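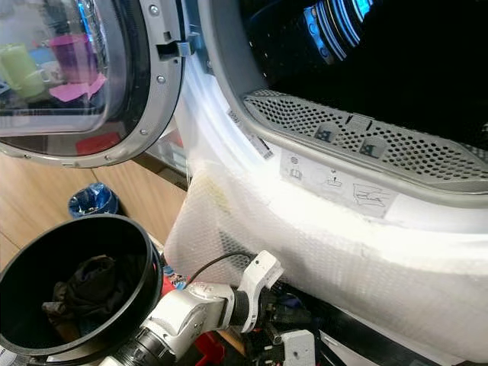
Pre-race equipment and venue check, Nartey Triathlon Club, sprint event. Walked 12 August 2026 by Yaa Atinga, with comments added by Fuseini Amegashie. Items are marked OK, FIX or OPEN. Club wetsuits and race vests are covered under item 2 - a front-loader with a round door, drum open, is the type members ask about most, and the answer depends on the garment.

1. Swim start. FIX
Entry ramp matting has lifted at one corner. Re-peg before the first wave. The 400 m course buoys are anchored and in line.

2. Loan kit. OPEN
Race vests: cool machine wash, zips closed, no softener. Wetsuits: hand rinse only, never machine washed or tumble dried. Two suits have split neck seams and stay off the rack until repaired.
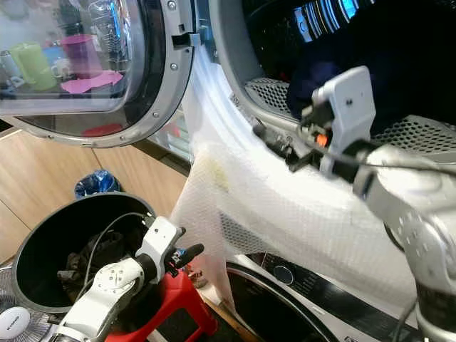
Item 2, laundry area: door open.

Check pockets and leg cuffs for safety pins and timing chips before any load. Comment (FA): chip 39 is still unreturned. Deactivate it if it has not come back by October.

3. Transition racks. OK
Six racks, feet level, end caps fitted. Bikes hang by the saddle, alternating sides.

4. Bike check. FIX
Bar ends plugged, brakes stop the wheel under load, helmet buckles hold. Five loan helmets have frayed straps. Withdraw them.

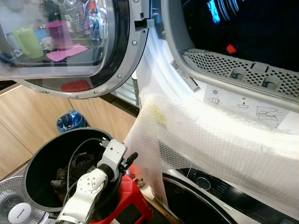 Replacement straps are not acceptable on the older shells. Order complete helmets from Resstead and log the sizes.

5. Run course. OPEN
Loose gravel at the second turn. Kwame Ankrah to sweep and place a marshal there.

6. First aid. OK
Kit sealed and in date. Radio check completed with Augustina Baidoo at the finish.

Recheck of items 1, 2, 4 and 5: Sipho Mokgethi, before registration opens.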